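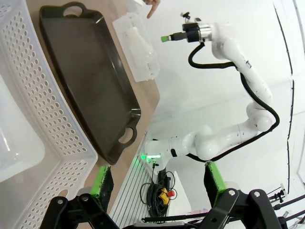 Bench 2, second arm with tray and clear box. Status light green. Emergency stop on the rail at the foot of the arm.

Pre-purchase inspection checklist — bench arms
Tusholm packing room. Filled in by Davina Pringle, checked by Raimonds Jõgi. For the February equipment budget.

Purpose: to decide what has to be bought, moved or fixed before we place an order for the next pair of arms. Mark each line OK, ACTION or HOLD. Any line marked HOLD stops the order. Costs go in the comments only where we have a written quote.

1. Emergency stop

1.1 Stop button fitted for each arm — OK.
1.2 Stop button fixed in place — ACTION. The yellow box sits on the aluminium rail beside a coil of black cable. It should have its own bracket on the front edge of the bench, where a person standing at the tray can reach it without leaning past the arm. Brackets to be added to the order.
1.3 Stop button tested with the arm moving at working speed — OK. Tested by RJ, both arms.
1.4 One button stops both arms — HOLD. At present each button stops its own arm only. Need an answer from Zondora on whether their controller can link the two, and whether that is in the price or extra.

2. Cables

2.1 Cable on the arm has enough slack at the wrist and elbow — OK. It runs in a loop from the wrist and down past the elbow to the base. Check again if a longer tool is fitted.
2.2 Spare cable stowed — ACTION. The coil needs to come off the rail. Clips and a short length of trunking are cheap and we should stop leaving them out of the budget.
2.3 Cables clear of the other arm's reach — ACTION. Loose runs on the right-hand side to be tied back.

3. Grippers and tools

3.1 Finger pads in good order — OK. Green pads on both fingers of the gripper. Pads are a consumable and were not budgeted for last year. Put in 17 pairs for the coming year.
3.2 Mounting bolts tight — OK. Checked with a torque wrench.
3.3 Slim tool on the second arm secure — OK. Green tip seated properly.
3.4 Spare gripper held on site — HOLD. We have none. Sithole quoted 3,000 for one complete with bracket. Without it a broken gripper means a bench out of use until the part arrives.

4. Bench and containers

4.1 Bench top level and sound — OK. Light wood top, no movement when pushed.
4.2 Tray position marked — ACTION. The brown tray is put down by eye. Corner stops needed so that it goes back to the same spot each shift.
4.3 Containers suitable — OK for now. Perforated basket and clear box both usable. Ask Karabo Le Roux before changing sizes, as the Nelum shelving was bought to fit the present ones.

5. People near the arms

5.1 Hands kept out while arms are live — ACTION. Staff still point to things over the bench to show which item they mean. The rule is to stop both arms first. Remind all shifts.
5.2 Guarding — HOLD. No screen is included in the Zondora price. Allow 3,000 for a hinged screen along the open side, and get the supplier to confirm that the arms can still reach the far end of the tray with it shut.
5.3 Training — ACTION. Two places per shift. Charmaine Mnguni to book before delivery.

Result: three lines on HOLD (1.4, 3.4, 5.2). Do not place the order until these are cleared and signed.

Comments (3)

Precious Botha
I can find the money for the screen or the spare gripper this quarter. If it has to be one, I would take the screen and put the gripper first in line for next quarter. Is the Sithole price with delivery?

Raimonds Jõgi
Delivery is extra, they have not said how much. Agree on the screen. On 1.4, Zondora say the link is a wiring job and they will send a drawing — leave it on HOLD until we have it.

Karabo Le Roux
For 4.2, please use stops that unscrew. We change to the deeper tray when the large bottles come in and fixed ones would be in the way of the handles.

Contact: equipment desk, Tusholm | Copyright Tusholm, internal use | Back to top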